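Retden tabletop packing simulator: notes from the Stasmont open day

Posted 2018-02-01

Stasmont held its open day in January and gave over most of the ground floor to Retden, its simulation package for humanoid manipulation work. I had 27 minutes at a workstation and then sat through the group demonstration run by Kanyarat Jaidee. This review covers the tabletop packing module only. The walking and stair modules were running in the next bay and I did not use them.

The task is grocery packing. The robot stands at an oval table with a lined wicker basket and a handful of household goods, and the operator or a policy puts the goods in the basket. Control is by a pair of hand trackers or by script. I used the trackers for the first half of my session and replayed stored scripts for the second.

Grasping small cylinders is the strongest part of the module. The tomato sauce can is short and the fingers have to close over the top and side of it, leaving the lower half exposed. In many packages that kind of grasp either sticks as if glued or slides free without reason. Retden resolves contact at each finger segment and lets you plot the normal forces while the can is being carried. The plots were clean, with no high-frequency chatter.
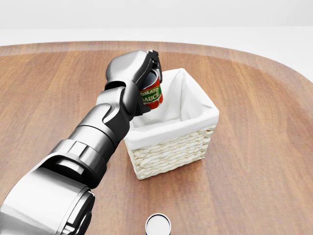
Does the module need a dedicated graphics workstation?

Physics alone will run on an ordinary desktop. Full rendering of the camera views is another matter, and the Stasmont staff recommended a separate graphics card for anyone recording more than one view at a time.

Scene setup is done in a text file. Each object has a pose, a mass, a friction pair and a collision shape, and the file can be edited while the simulator is paused. I changed the friction on one can and resumed without reloading. The default layout puts the basket towards the back of the table, which forces a decent reach, and leaves a good deal of bare wood for repositioning things. Randomized starts are supported. You give a region and a spread for each object and the software rejects any draw that overlaps another item. Over the stored set of 2,172 starts that came with the demonstration, Jaidee said the rejection step added very little to load time. I had no means of checking that.

The head view is worth a comment. Both forearms come up from the bottom of the picture and take a fair share of it, and with the hands held upright the fingertips sit directly in front of whatever is on the near side of the table. This is a realistic nuisance and I would leave it switched on. A hide-arms option exists for people who want a clean background, but training on it would be asking for trouble later.

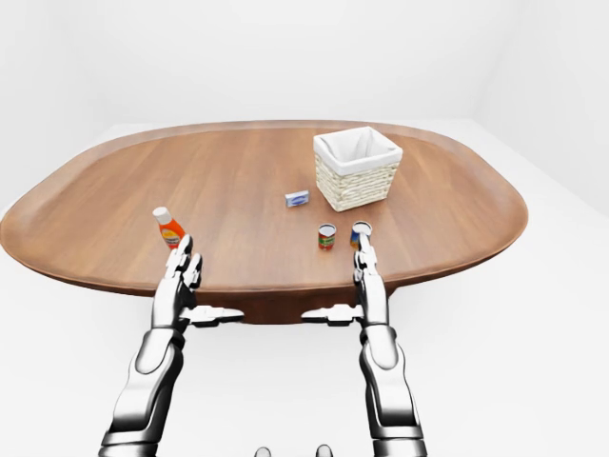

Mahnaz Shojaei disagreed during the question period, saying that her lab trains with the arms hidden for the first stage and brings them back in for the second, and that the policy settles faster that way. She also asked for a partial transparency setting. Jaidee said it was on the list for the next release.

Flat objects are harder. A small box lying on its broad side gives the fingers very little height to work with, and the usual approach is to come in low and nudge or pinch an end. The collision margin matters a great deal in this case. At the default value, the fingertip stopped visibly short of the box on my attempts and the box then moved as though pushed by air. Dropping the margin in the text file

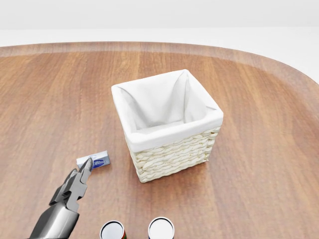
cured the gap, at the cost of a slower step rate. Retden ought to ship with the smaller value for thin objects and let users raise it. The manual gives the setting one line on page 15, with no units.

Bottles are handled adequately. A squeeze bottle is modelled as a rigid body, so there is no give in the walls, and once it is over on its side it can roll further than I would expect of a partly filled one. Liquid is not simulated. The basket liner is also rigid. It looks like cloth, with folds and creases, but an object set on the rim meets a hard surface. Anyone studying contact with fabric should look elsewhere.

Logging is sensible. Joint positions, contact forces and object poses go to a single file per run, with a common clock. Export to plain columns took 20 seconds for my longest run. The viewer lets you step through a run and swap between the head view and a view over the arm, and the two stayed in register throughout. 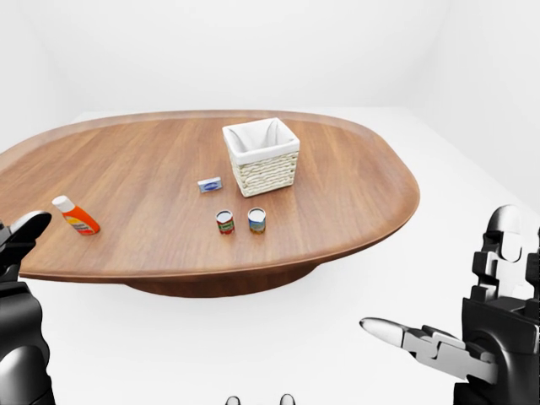 Retden packing module: table, basket and goods, with the orange bottle on its side at left.

The hand trackers were the weak item. Wrist rotation lagged noticeably behind translation, and I had to recentre the left one twice. Stasmont supplies them as an optional extra and the module accepts other makes, so I would price the software without them. Licences are per seat, with a reduced rate for teaching labs. The open day handout did not list figures, and requests go through the Stasmont sales desk.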